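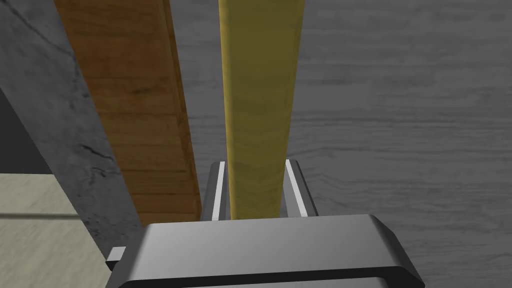

A reader from Flusa wrote to us that the counter at the Sani bridge misses cyclists who ride side by side, and we agree with him.

Home Data Trails Contact
June 9, 2023
Print | E-mail

README: Grirberg trail counts

The table has 618 rows, one row for each hour and site. There are two sites, Sani bridge and Hedari gate. Walkers and cyclists are in separate columns. Empty cells mean the counter was off. Please do not read them as zero. The July file will use the same columns.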